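O Apartamento de Evville

O anúncio dizia "portas amplas, divisões em sequência, luz generosa". Vangelis Psarras leu-o três vezes no autocarro e à terceira já se sentia proprietário.
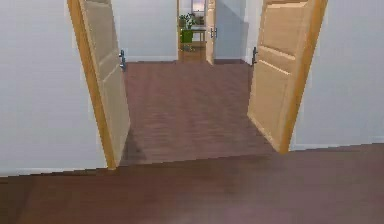

Polyxeni Tsakiris respondeu que "em sequência" queria dizer que, para ir à casa de banho, se passava pelo quarto de alguém, e que esse alguém seria sempre ela. Disse-o sem levantar os olhos da sopa. Acrescentou que luz generosa era a expressão que usavam quando não havia cortinas.

Vangelis deixou passar a sopa, o queijo e metade da fruta.

– São 292 euros de condomínio – disse por fim, no tom de quem confessa uma doença leve.

– Por mês?

– Por trimestre, creio.

Não era por trimestre. Polyxeni telefonou à Viterus na quinta-feira, e atendeu-a um rapaz tão educado que levou cinco minutos a dizer-lhe que sim, era por mês, e que incluía o acesso ao jardim. Ela perguntou que jardim. O rapaz pediu licença para ir confirmar e nunca mais voltou à linha. Ficou a ouvir-se uma valsa.

Foram ver a casa mesmo assim. Casados há tempo suficiente, tinham aprendido que as discussões rendiam mais no local.

No elevador cabiam dois, se um deles fosse optimista. Subiram a pé. O vizinho de baixo, um tal Kun, abriu a porta à passagem deles e informou que o prédio era muito sossegado, salvo quando ele ensaiava. Não disse o quê. Trazia chinelos e um apito ao pescoço.

Vangelis percorreu as divisões com as mãos atrás das costas, como vira fazer a generais. Bateu numa parede, escutou, aprovou. Polyxeni abriu as torneiras todas e ficou a olhar para o ralo do lavatório com uma atenção que ele, em trinta anos, não se lembrava de ter merecido.

– O meu pai tinha 60 anos quando comprou a casa dele – disse Vangelis.

– E aos 61 vendeu-a.

– Teve lucro.

– Teve sciatica, Vangelis. O lucro foi do teu tio.

Do andar de baixo subiu um silvo comprido, depois dois curtos. Kun começara.

Ela fechou as torneiras, uma a uma. Perguntou onde punham o piano, que não tinham mas de que ela falava desde o noivado. Ele apontou um canto. Ela abanou a cabeça e apontou outro. Discutiram o piano até perto das sete, e quando desceram já estava decidido que ficava junto à janela, que seria preciso afiná-lo por causa da humidade e que o vizinho teria de mudar os ensaios para a parte da manhã.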